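From: Tülin Toprak
To: Kornthorpe Pattern and Print list
Subject: Re: Repeats, half-drops, and the curtains at Lomer

Dear all,

I have been meaning to answer Fadime's message since it came through, and then my sister arrived with her boys and the whole week went the way those weeks go, so please forgive me if some of you have already settled this among yourselves off the list. I'll put her message in again because I know several of you only get the digest and the digest has a way of swallowing things.

Fadime Kocabaş wrote:
> Hello everyone. I am cutting a new block for the Lomer curtains and I
> have got myself into a muddle over the repeat. The motif is a big round
> flower, more or less a dahlia, and it fills most of a 10 inch block.
> If I print it straight, one under the other, the curtain looks like a
> column of dinner plates. If I print it as a half-drop it looks lovely
> on the table, but then I hang it and there are half flowers all down
> the side hems, and my mother says it looks like I ran out of cloth.
> Do I redraw it smaller? Do I put something in the gaps? And has anybody
> had luck with a dark red that stays dark red? Mine goes pink on the
> second wash and I am on my third recipe.
> The windows are tall, by the way, and there are a lot of them.
> Fadime

Well, Fadime, first of all, I am so glad you are cutting it yourself. I remember when you joined and said you would never be trusted with a gouge! The proof you brought to the spring meeting was beautiful, and I would be very sad to see that flower redrawn smaller. A big motif has a kind of nerve to it, and when people lose confidence in one they shrink it, and then they shrink it again, and in the end they have a polite little sprig that could be on anybody's pillowcase. Please don't do that before you have tried everything else.

Let me take the dinner plates first. The trouble with a straight repeat of a round motif is that your eye joins up the gaps as well as the flowers. You get a ladder of flowers and then a ladder of empty cloth beside it, and once you have seen the empty ladder you can't stop seeing it. A half-drop breaks that up, which I think is why you like it on the table. I like it too. On a tall window I would go with the half-drop every time, and I have the curtains in my own back bedroom to prove it, eleven years old and rather faded, but still holding together as a pattern.

If you haven't drawn up your half-drop on paper at full size, do it now, before you touch any more cloth. I mean really full size, taped together on the floor. Tuncay Eren taught me to do this when I first started coming to Kornthorpe, and he was quite stern about it. I thought it was a waste of good paper. Then I printed nine yards with a drift in it, so that by the bottom of the length the flowers had slid an inch toward the selvage, and I went and bought a roll of lining paper the same afternoon. You lay the paper down, you mark your block corners in pencil, and then you stand on a chair and squint. The squinting is important. You are looking for lines and holes, and you won't see them while you're admiring your petals.

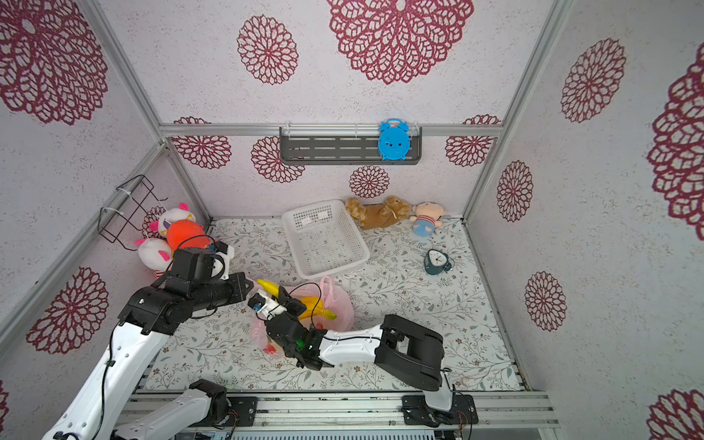
As for the half flowers at the hem, I think your mother and I would have a friendly argument about that. A pattern that stops neatly before every edge tends to look like a poster of itself, and one that runs off the sides looks as though it came from a bigger piece, which is what cloth does. It's the same on walls. Look at how those big dark red medallions sit against the pale gray, some of them whole and some simply sliced where the wall ends, and the sizes are mixed as well, so there's a large one with a smaller one to its left and nothing marching along in rows. The ground is speckled, too, and I'd point you to that especially, Fadime, for your gaps. You asked whether to put something in them, and a fine speckle would do a good deal of the work without competing with the flower. What I would watch is where the cut falls. A flower cut through the middle looks deliberate, and so does one with just a nibble taken off it. The awkward one is when you're left with a thin sliver of petal running down beside the stitching, and that you can cure by shifting the whole layout an inch to one side before you start.

I should say something about joins, too, because tall windows in quantity means widths to be seamed, and a half-drop will catch you out there if you cut all your lengths in a hurry. Every second width has to start half a repeat lower. With a 10 inch block that's five inches lost at the top of every other length, and you must allow for it when you buy. I've seen a very experienced member (she will know who she is, and she has forgiven me for telling this before) come up short by one width on the last window and have to piece the bottom. She did it so nicely that you would need to crawl to find it, but she was up until two in the morning and she didn't enjoy herself.

A speckle is easy enough to do, and it's good fun besides. You can cut it into a second block, which gives you control but takes forever, or you can do as I do and make a stipple block out of a piece of scrap lino hit all over with a blunt nail and the corner of a screwdriver. Print it first, in something only a shade or two darker than your ground, and turn the block a quarter turn every time you put it down. If you don't turn it you'll find you have made a second pattern by accident, with a repeat of its own, and it will quarrel with the first. Let it dry overnight before the flower goes on. I have tried being impatient with this and the red crept into the damp specks and made tiny whiskers.

Now, the red. Oh, the red! I could fill a whole message with it, and I believe in December I did. Three questions before you throw out another recipe. Did you scour the cloth, properly, in a big pot, or did you only run it through the machine? Bought calico is full of size, and the color sits on top of that quite happily until the wash takes both away together. Second, how long did you fix it? And third, are you using the binder at the strength on the jar or are you stretching it? I ask this kindly, as somebody who has stretched it. You need more binder for a deep color than for a pale one, and people tend to do the reverse, because by the time they've spooned in enough pigment the pot looks plenty full.

I have had my best dark red by starting from a red that was already on the blue side and bringing it down with a little brown. Black makes it go dull and a bit like liver. I keep all my test strips in a shoebox with the recipe written on the back in laundry pen, and I'm happy to cut you a piece of the three darkest so you can wash them yourself alongside yours. They have been through my machine a good many times. Send me your address again, I have the old one on Skatum Lane and I know you've moved.

One more thing on color, and then I'll leave you alone. Look at your red at night. Tall windows are seen in daylight with the sun behind them, and then after supper with the lamps on, and they're practically two sets of curtains. With the sun coming through, an unlined print goes lighter and you see the seams and the hems as dark bars. If Lomer can stretch to lining, I'd line them. If they can't, then pin up a test length and go and stand in the room at four in the afternoon and again when it's dark, before you commit to the full run. Hacer Yüksel did the hall at her daughter's school without lining, and she chose a heavier cotton for it, and I thought that worked very well, so perhaps she will tell us what the cotton was. Hacer, are you reading? I know you say you only come for the recipes.

A few bits of housekeeping while I have everybody's ear, or eye.

Elif Naz Taşdemir has the long table booked for the next open morning and there is room for two more. You'll need to bring your own blanket and backing cloth. The good blankets went home with somebody in the fall and haven't come back, and I would love it if they did, no questions asked.

We put in for pigment together last time and it saved everyone quite a bit on postage, so I'd like to do it again. The price break comes at 40 jars. If you want in, write to me directly with the color and the number, and please give the color by its name on the chart. "The nice green" caused a certain amount of confusion and there is still a jar of it on my windowsill.

And somebody asked about the old sample books from the mill, whether they're open for looking at. They are, all 746 pages, though you have to ask for them at the desk and wash your hands. Go and see the furnishing prints toward the back of the second volume, Fadime, if you can get over there. There are some very large flowers in there that run off every edge, and they were sold for parlor curtains, and your mother might come around if she saw them.

Do write back and say what you decide. If you bring the paper layout to the next meeting we can put it on the floor and all stand on chairs.

With love to everyone,
Tülin

P.S. Fadime, I forgot to say, mark the top of your block. A round flower looks the same from every side until you've hung it, and then you'll find the one you printed upside down and you'll see it every time you walk in. Mine is third from the top on the left.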